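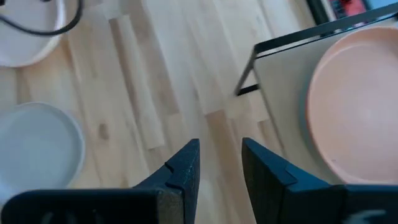 Fig. 1. Strip flooring, plates on the floor at left, side table at right.

**Grudham Room: Floor and Furnishings Review**
Minutes, 9 Nov 2020

Parties represented: Gradia (building owner), McPhee (flooring), Plolex (furnishings and tableware). Quorum met. Minutes of the August meeting accepted with one correction: in item 4, "re-coat" should read "screen and re-coat."

**1. Floor finish**

McPhee reported on the hardwood. Boards are long and narrow, laid strip pattern with staggered ends. Color runs from pale cream to honey and tan. Gradia asked whether the range of tone falls within the grade ordered. McPhee stated that it does, and that a small dark knot and a few darker streaks are allowed under the same grade. No boards to be replaced on grounds of color.

Seams show as thin lines. McPhee will take gap readings at 17 points once the heating has run for 15 days, and report the widest and the narrowest. Filler not to be applied before the readings are in.

Area to be screened and re-coated remains 372 sq ft. The closet is excluded. Gradia asked that the quote list the closet as a separate line in case it is added later.

**2. Plates**

Two round plates are in Fig. 1, one white with a shallow raised rim, one pale gray-white with a matte finish and a slightly upturned rim. Plolex noted that the matte finish marks more easily from cutlery than the glossy line and asked for a decision before the full set is ordered.

Discussion: matching the rims was considered more important than matching the finish, as the plates will be stacked on open shelving. Gradia prefers white. Decision deferred until Plolex supplies stacking heights for both.

Agreed that no tableware is to be stored on the floor after the re-coat. Shelf liners to be in place first.

**3. Side table**

Small side table, thin black metal frame. McPhee raised point loading and asked for felt pads on anything with a metal base. Plolex to supply pads, with 2 spare sets. Adhesive type only; the nail-on type is not accepted on this floor.

Position of the table not settled. Gradia wants it clear of the door swing. Plolex to mark up the plan.

**4. Cables**

A thin black cable lies across the white plate in Fig. 1. All loose cables to be lifted and coiled before McPhee starts work. Permanent runs go along the baseboard in a surface channel, painted to match. No drilling through the floor. Gradia's electrician to confirm the channel size.

**5. Access and sequence**

Room to be cleared the afternoon before screening. Order of work: readings, screening, vacuum, coat, cure, pads, furniture. Rugs stay out until McPhee releases the floor in writing.

**Actions**

- McPhee: gap readings; revised quote with closet line.
- Plolex: stacking heights; felt pads; marked-up plan.
- Gradia: channel size; clear the room; decision on plate finish.

**6. Other business**

Paint touch-up at the window trim carried over. Spare key returned to Gradia.

Next meeting to be set when the gap readings are circulated.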